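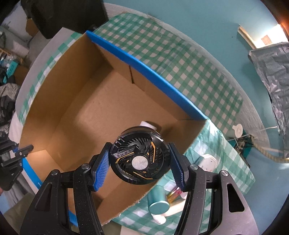

*Kleiner Ventilator über einem offenen Karton. Das Gitter besteht aus schrägen Stegen.*

## Wie macht ein Ventilator Wind?

Ein kleiner tragbarer Ventilator passt in einen Karton und oft auch in eine Tasche. Er erzeugt keine kalte Luft. Er bewegt nur die Luft, die schon im Zimmer ist.

### Die Teile

Die meisten kleinen Ventilatoren bestehen aus denselben Bauteilen:

- **Gitter:** Es schützt die Finger und lässt die Luft durch. Die schmalen Stäbe oder Streifen heißen Stege. Beim Ventilator auf dem Foto sind sie schwarz und stehen schräg.
- **Nabe:** So nennt man die Mitte eines Rades, an der die Flügel befestigt sind. Davor sitzt am Gitter häufig eine runde Kappe. Auf dem Foto ist die Mitte silbern.
- **Flügel:** Sie drehen sich hinter dem Gitter. Jeder Flügel ist ein wenig schräg gestellt.
- **Motor:** Er treibt die Nabe an. Den Strom bekommt er aus einem Akku, aus Batterien oder über ein Kabel.

### Warum die Flügel schräg stehen

Ein Flügel, der ganz flach in der Drehebene liegt, schneidet nur durch die Luft. Ein schräger Flügel schiebt sie nach vorn. Hinter ihm sinkt der Luftdruck, und von dort strömt neue Luft nach. So entsteht ein gleichmäßiger Luftstrom.

Wie schnell sich der Flügelkranz dreht, gibt man in Umdrehungen pro Minute an. Felista Muli hat in der Lernwerkstatt Prakel zwei Stufen gemessen:

| Stufe | Umdrehungen pro Minute |
|---|---|
| niedrig | 800 |
| hoch | 2.000 |

Bei 2.000 Umdrehungen pro Minute sind es in jeder Sekunde mehr als 33. Das Auge kann die einzelnen Flügel dann nicht mehr unterscheiden. Man sieht eine durchscheinende Scheibe.

### Warum sich Wind kühl anfühlt

Die Haut gibt Wärme an die Luft ab. Dicht über der Haut liegt deshalb eine dünne warme Luftschicht. Der Luftstrom trägt sie fort. Außerdem verdunstet der Schweiß schneller, und beim Verdunsten wird der Haut Wärme entzogen. Ein Thermometer schwitzt nicht. Hält man ein trockenes Thermometer in den Wind, zeigt es weiter die Temperatur der Zimmerluft an.

### Versuch: Wie weit reicht der Wind?

Du brauchst einen kleinen Ventilator, einen Streifen Seidenpapier, Klebeband und ein Maßband.

1. Klebe den Papierstreifen an einen Stift, sodass er frei nach unten hängt.
2. Stelle den Ventilator auf den Tisch und schalte ihn ein.
3. Halte den Streifen dicht vor das Gitter und gehe langsam zurück.
4. Miss den Abstand, sobald sich das Papier nicht mehr bewegt.
5. Wiederhole die Messung auf der anderen Stufe.

Stecke nichts durch das Gitter, auch kein Papier. Lange Haare werden vorher zusammengebunden.

### Wörter zum Nachschlagen

**Luftdruck:** die Kraft, mit der Luft auf eine Fläche drückt.

**Verdunsten:** Wasser wird zu unsichtbarem Wasserdampf, ohne zu kochen.

Text: Marthinus Mokgethi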